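2022-03-04, teleop notes, sim kitchen

Picked up where Walter Ayala left off in February. The Pramov task list has the sink pickup down for 200 demonstrations and we had 58 usable ones this morning. Left the scene layout alone so the new ones can be pooled with his.

Drove with the handheld controller for the first hour. Translation scale at 3 was too fast near the basin, so I dropped it to 1 for the last part of the approach. Iason Karamanlidis wants the scale logged per episode. Added a field for it.
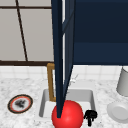

Wrist rotation is still the hard part. The controller and the gripper drift out of line after a few regrasps and I end up working with my elbow in the air. Clutching out and re-centering fixes it but leaves a dead stretch in the recording. Nokeo's replay script trims those if they run over 317 ms. Shorter ones stay in and look like hesitation.

Tried the other method after lunch, posing the arm by hand at keyframes and letting the planner fill in between. Slower per episode and much smoother. I don't think the two kinds should go in the same training set without a label, so keyframed episodes go under Odard/keyed for now.
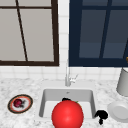

Walter's rule was to start closing only after a full stop. I kept to it for the controller episodes. Iason thinks the stop will teach the policy to freeze, and he may be right. We agreed to record a small batch without it and compare.

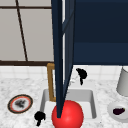 Camera choice needs settling before anyone records more. I was steering from whatever view was open, and depth is poor in most of them. The red ball is down at the front of the sink, with its lower half out of view, so it is hard to judge the closing height from there. Will ask Ostermann for a second viewport beside the main one.

To do: rerun the trim on Walter's episodes, check the gripper force limit, write down the controller button map.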